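Bay 6

The Zisley contract was for memory recovery. Old desktop towers came in on pallets, and the modules came out, went into trays and were shipped to Inard. Before March the bench staff did this by hand, 14 of us on two shifts. After March the arm in Bay 6 did it, and there were two of us.

My job title became cell attendant. I laid each tower on its side on the slatted platform, side panel off, and pressed the green key. The gripper went down over the board. If its fingers closed on the wrong thing, the cell stopped and I wrote a code on the sheet.

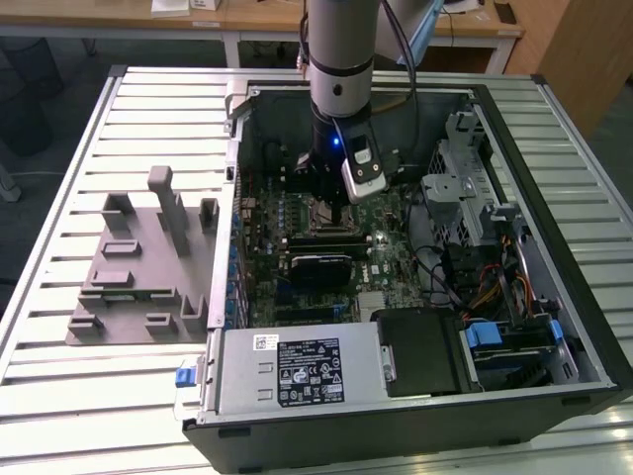 Second Shift

The target was 200 towers. By hand we had never been given a number. We had been given a radio and a shared kettle, and both were still on the shelf.

Code 2 meant a cable in the path. I used to push the cables aside before loading, as I had always done. Then the Lullolus engineer asked me to stop. The cell had to meet the cables to learn them, she said, and my tidying was spoiling the log.

So I loaded them as they came. The stops were frequent for a week, then less so. I kept my hands in my apron pockets. On Friday the sheet had one line on it, and I signed underneath.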